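Skerkmont Legal Help Boards > Bail, Fines and Court Dates
Print this thread | E-mail this thread

Topic: Does traffic school cancel the fine?

harico_driver
Got a speeding ticket in Killano in February, 80 in a 65. The clerk's letter says I can take the course, but I still have to pay by 2024-04-16. I thought the course was instead of the fine. Which is it?

tallgrass2
You pay both. The course keeps the point off your record. The fine stays.

rr_crossing
Not always. My cousin took the course through Raptis and paid nothing to the court.

tallgrass2
Then the judge waived it, or it was a different kind of ticket. I wouldn't count on that.
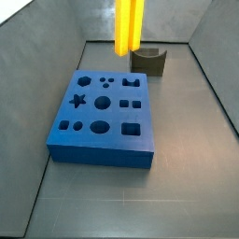
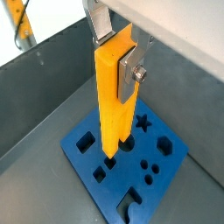 Blue shape board, with the yellow block in the second one.

oldfilecabinet
Board moderator, retired court clerk

Both of you could be right. In the court where I worked, the fine was owed either way and the course had its own fee on top. A judge could lower the fine, but you had to ask in writing before the due date. Call the number on your letter and ask 2 things: is the fine still owed if I finish the course, and can I have more time to pay. Write down the day you called.

rr_crossing
He never asked for anything in writing. Just saying what happened.

harico_driver
Called. Fine is still owed, and they gave me 4 more weeks – no extra charge. The course has a separate deadline, so I'm signing up tonight.

tallgrass2
Keep the certificate. Mine never reached the court and I had to send a copy.

Thread views: 2,574

Contact the board | Copyright Skerkmont Legal Help Boards | Back to top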